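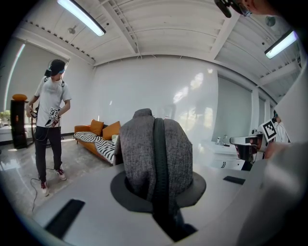 Moving week, the short version

Aug 28, 2019

OK so. Keys handed back, van returned, 41 boxes in the new place and I can find the kettle but no cups. Drinking tea out of a measuring jug. Fine.

The van was from Peslow and it was smaller than the one I booked. Three trips instead of two. Fuel, tolls, the extra hours - it came to $2657 all in with the deposit on the storage unit, which I am trying not to think about.

Things I'd do again: label the boxes on the side, not the top. Pack the bed tools in my own bag. Order food before I'm starving.

Things I wouldn't: buy the cheap tape. The Flokis stuff peeled off overnight and two boxes of books went out the bottom on the stairs. My shins, seperate story.
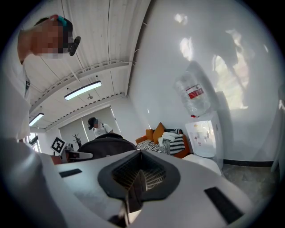 Paint next. The landlord says any color as long as it goes back to how it was, and I've been going round in circles with Nestier sample pots for days - five of them lined up on the windowsill, all basically oatmeal. Starting to think I should leave it alone. White walls like the ones in the photo just look clean and I wouldn't have to repaint a thing in November when the lease gets looked at again. But the bedroom faces north and white in there goes kind of blue by teatime, so maybe oatmeal for that one room. Maybe.

Internet is not till next week so I'm typing this on my phone, excuse teh spelling. Aidoo shelves arrive tomorow, between 7 and 7, very helpful. More when I find the cups.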